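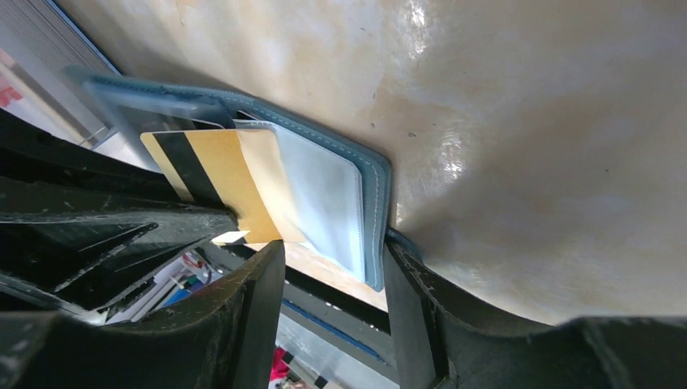 The wrist camera's view of an open card wallet, with a yellow card partly out of its pocket.

Roramley releases Prudness 7, planning software for thin and flexible objects

GROMUVBRIDGE, January — Roramley today makes available Prudness 7, the new version of its perception and planning software for two-finger grippers. The release is made for objects which bend, shine or let light through, such as card wallets with plastic sleeves.

Earlier versions took one depth reading before the grasp. Prudness 7 compares the wrist views during the whole approach, and it plans again when the edge of a card is not where the model expected it.

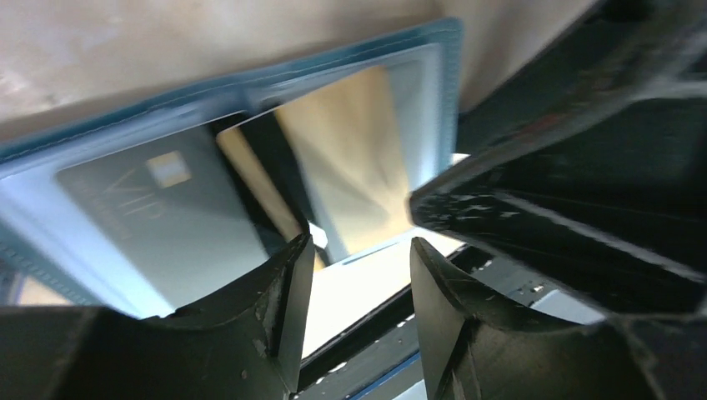 Silver-grey and gold cards in clear pockets, seen low between the fingertips.

"Clear film was our most difficult material," says Kirsten Riis, head of perception at Roramley. "The software saw the reflection and believed it was the card. Now it keeps both possibilities open — and it decides later."

The team used 923 recorded approaches to tune the new planner. Replay of any approach is included in the tool, together with a log of every changed plan. 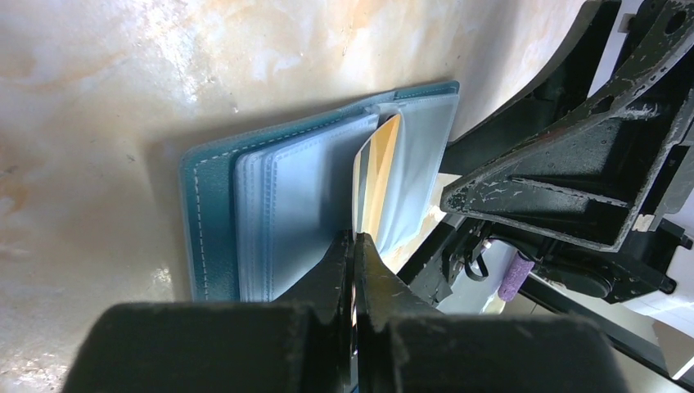
Availability and licence

Prudness 7 can be downloaded by all present customers from January. A trial licence is valid for 70 days. The planner for rigid parts, Rosser, stays supported and can run on the same controller.
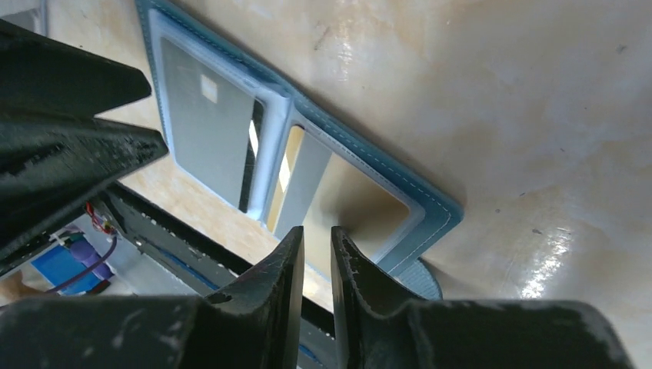

Gripper and open wallet on the glossy cream-and-beige tabletop.

Press contact: Anil Pisharody, Roramley, Gromuvbridge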